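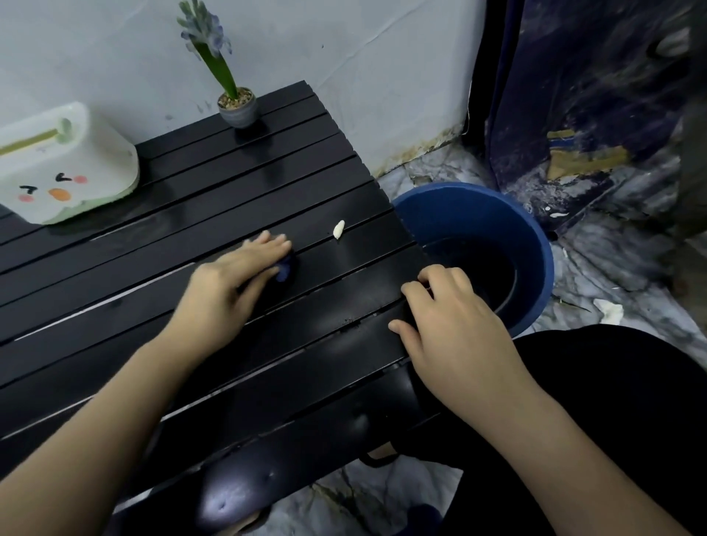
I have spent most of the winter on wiping, and my mother would like it noted that she could have explained wiping to me for free.

The question Retno Oei and I started with was small. If you train a policy on head-camera video of people cleaning tables, does it help to tell the model what each hand is for? In most of our clips one hand works and the other one braces, or holds an edge, or just hangs around looking supportive. Our baseline treated them as equals. It learned to move both hands a lot, with great confidence, and in the Ulari simulator it cleaned a tabletop the way a toddler plays piano.

So we added role labels. Every short window of video gets one tag per hand: working, bracing, idle. Retno wrote the tagging guide, which began as half a page and is now a document I am a little afraid of. (Is a hand bracing if it rests on the table but carries no weight? How would you know from video? We argued over this through two lunches and then made a fourth tag called "unclear", which I recommend to anyone who values their lunches.)

The set is 2,354 clips from 36 homes. We held out 500 clips for testing and made sure that no home shows up on both sides of the split. The first time through I did not make sure of that, and for one lovely evening I had the best wiping model in the world. It had memorized people's furniture.

With the split fixed, the role labels still help. The predicted path of the working hand gets closer to the real one, and the bracing hand finally stays put. That second part matters more than I expected. When the baseline lets go of the table edge in the simulator, the table slides and the wiping hand chases it across the room.

Where it doesn't help is slatted tables. Our contact estimate assumes one flat surface, and a slatted table is a row of narrow surfaces with gaps between them, plus shiny streaks that the model likes to read as edges. The error goes up with or without labels. Retno thinks we should predict pressure per finger. I think we should predict less and sleep more. We are trying hers first.

The other sore spot is switching. People swap hands in the middle of a stroke for no reason I can find, and the tags lag behind by a few frames. Bello Jibrin read the draft and wrote "so your model is late" in the margin, then underlined it. I had 4 paragraphs there explaining the lag. There is now one, and it says that the model is late.

Next up is running the policy on the real arms in the Poditz lab, which we have booked for April. The arms have been used for stacking cups until now and I'm told the grippers are still set up for that, so the first week will go to pads and screws. I also need to write a proper data loader before then, because the current one takes long enough that I've started baking during it. The banana bread is coming along faster than the paper.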